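Visit to the Kemeys molding plant, Grovisbridge

We went to Grovisbridge in January to see the Kemeys plant, which makes plastic kitchenware and storage trays. Lyle Yazzie had set up the visit through the regional packaging group, and 16 of us signed up. The bus was late and we missed the coffee.

Mabli Maddocks, the shift manager, met us at the gate and handed out ear plugs and hairnets. She started in the resin store. Material comes in by tanker and is blown into silos behind the building. Color is added at the machine as small pellets, and she let us handle a few bags of them. A color change on a large press takes most of an hour, so the schedule runs from light shades to dark and then starts over.

The molding hall was louder than I expected. The presses stand in two rows with a walkway between them. The biggest one was making lids for a storage box and turned out 588 an hour, according to the board beside it. The older presses at the far end still have their original control panels. Mabli said spare parts for them are getting hard to find and two are due to be replaced next year.

After that we saw the tool room, where Iolo Penry has a steel mold open on the bench most days. He was polishing out a scratch by hand and did not stop while he talked. A bowl mold can need attention after 4,000 shots if the resin has glass in it, and much later if it doesn't.
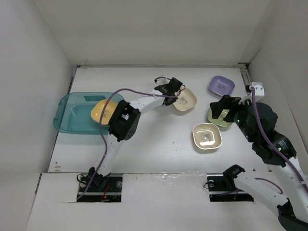

Lunch was sandwiches in the canteen, with time for questions. Desta Habte asked about recycled material. Kemeys grinds its own scrap and feeds it back into the darker colors, but buys in very little from outside because the shade varies too much from load to load.

The warehouse was the last stop and we only had ten minutes there. Wear warm clothes if you go in winter, as the loading doors stay open. The next visit is to Pendero in April, and Lyle is taking names now.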